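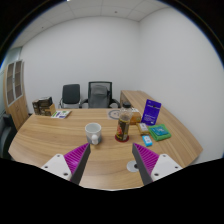

Planning the Equipment Budget for a Hand-Held Gripper Program

Filed under: Planning, Equipment

The Brallside office has completed its equipment plan for the coming year, and several readers of this blog have written to ask how the figures were reached. I was responsible for the plan from the first draft in May to the final version. What follows is a record of the main decisions, with the amounts where I am free to give them.

The program collects demonstrations of ordinary desk tasks using hand-held grippers. An operator carries the tool, performs the task, and the recording is later used to train a fixed arm. The work therefore depends on two kinds of purchase that our accounting system treats very differently: the tools themselves, which are capital items, and everything the tools wear out or pick up, which is not.

The tools

Two suppliers were invited to quote. Wukach offered a complete unit with fingers, mounting plates and camera bracket at $2248. Cesden offered a kit at a lower price, to be assembled by the buyer. After a review of staff hours the Wukach unit was selected. The Cesden kit remains a sound product, and a larger group with its own workshop might reasonably decide the other way.

The quotation from Wukach did not include a carrying case or a second set of fingers. Both were added to the order before it was signed. I would advise any office in a similar position to ask for the list of excluded items in writing, as ours arrived only after a second request.

Fingers and contact strips

Soft ribbed fingers are a consumable. In our first draft they appeared under capital equipment, and the draft was returned for that reason. They now have a separate line of $445 for the year, which covers finger pairs, contact strips and the fasteners that hold the plates. The strips are replaced on a schedule set by the operators, who keep a written log of each change. Before the log was introduced, orders were placed when someone noticed the drawer was bare, and delivery charges were higher than they needed to be.

Objects

The line that drew the most questions was the one for objects. A mug, a bottle of drink, small packets and boxes of snacks are inexpensive when bought one at a time, and for that reason they had always been paid for out of pocket and claimed back. Last year these claims came to $264. No single claim was large, but each one required a form, a receipt and a signature.

The new plan sets aside $154 for objects, to be spent in two orders. The amount is lower because mugs and sealed packages can be used again over many sessions, and because duplicates will no longer be bought by different people in the same week. Soft packets crease with handling and are expected to be the first to need replacing. Food items are to be checked for dates before they go back on the shelf.

Space and furniture

No money was requested for furniture. The sessions use standard office desks and chairs, and the operators prefer it so - a desk with a cable grommet and a few papers on it is closer to the places where the finished system is meant to work. A proposal for a dedicated table was considered and declined.

Software and storage

Storage for recordings is carried by the Su project, which shares the same servers, and does not appear in this plan. That arrangement will be reviewed when the Su project renews its own contract. Offices that pay for storage directly should settle that line before any other.

Remaining questions

Two matters are still open. The warranty on the Wukach unit covers the mounting plates but is unclear on the camera bracket, and we have asked for a revised wording. The second is the treatment of repairs, which at present fall under general maintenance - a heading shared with the printers. I have requested a separate code and expect a reply by Thursday.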